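4.2 Condiments at the window, and the trouble with "table"

Our coding sheet gave every household object one of three homes: stored, in use, or in transit. The scheme worked well at the Ostari site, where people own cupboards and appear to believe in them. It began to wobble in Kekach and fell over in Bernthorpe, largely on account of sauce. Of the 3,464 entries in the final inventory, 744 were bottles, jars or boxes that had no cupboard to go back to and were too settled to be called left out.

Hauser's scale of domestic order treats such items as "residual clutter," a phrase that could only have been written by someone with a pantry. We propose the term standing row. A standing row is a line of goods kept upright on an open surface, within reach of a meal, usually against a wall or a window. Figure 6 gives a typical case, with the bottles lined up on a patterned cloth in front of a striped curtain.

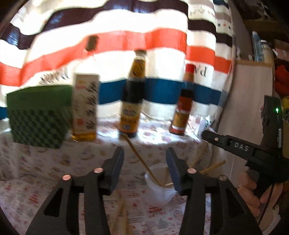
Household Studies Quarterly, Vol. 25, p. 744

Figure 6. Standing row at a curtained window. The green container at far left was coded as a box; the bottles were coded singly.

Two features of the row deserve comment. The first is that the labels stay on and mostly face the room. Nothing has been decanted. The literature on kitchen display is fond of matching jars, and we went into the field prepared to count them, with a column set aside for the purpose. The column is still available to any colleague who wants it.

The second is the cloth. A row on bare wood reads as something waiting to be put away, at least to our coders, who disagreed on nearly everything else. Put a cloth under it and the same row reads as an arrangement. Daylight falls on the cloth in Figure 6 and picks out a pinkish floral print between the bottles, and all of our coders marked the surface as "dressed" — the only unanimous decision of that January, including the one on where to have lunch.

Dressed surfaces brought their own difficulty, since our sheet assumed that a table is for eating and a sofa is for sitting, and that the two keep a decent distance.
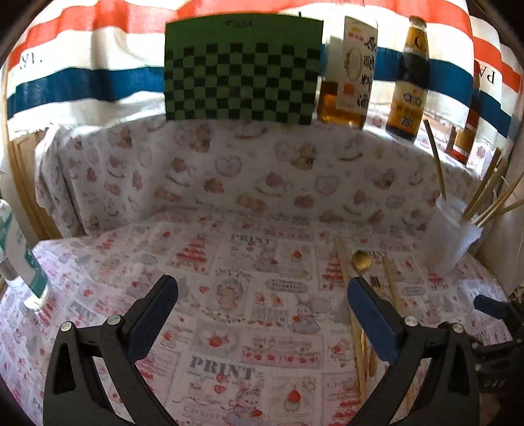
In the smaller homes they do not. The sofa serves as the back row of the table, gets a cover of its own, and has to be coded twice or left out altogether. We coded it twice. Prints were recorded in the same generous spirit: strawberries, cakes and rabbits in dresses on the tablecloth, teddy bears on the sofa throw, with no visible effort at a treaty between them. An early draft of the sheet had a box for "color scheme." It was filled in with question marks and later dropped.

Small tools follow a looser rule than bottles. Sticks may be kept upright in a plastic cup, which makes the cup a kind of standing row with one member, while a chopstick or a spoon lying flat on the same cloth falls under "in use" by default. We are aware that a spoon can lie on a table for days without being used by anyone. The default stands, as the alternative was to interview people about their spoons, and the budget of 3,000 had by then gone on travel between sites.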